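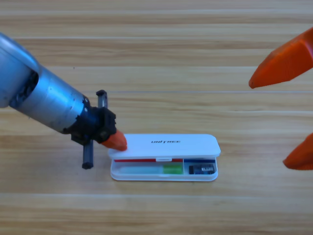 Getting the desk ready for fall

Every year when the evenings start drawing in I get the urge to write letters again, and every year I discover I own 12 pens and maybe 2 of them work. So Saturday was spent sorting, with the radio on and a pot of coffee going (most of which I drank, I'm afraid).

I tried every pen on the back of an old Skarero catalog, tossed the dried-out ones, and sharpened the pencils down to a nice point. A pencil case is plenty for me these days. I used to keep everything in mugs all over the house, and I could never find an eraser when I wanted one!

The stationery shop in Turkanthorpe still sells the cream paper I like, 100 sheets to a pack, so I picked one up along with some envelopes. My first letter is already three pages long and I haven't even gotten to the garden yet. The tomatoes will need a page to themselves.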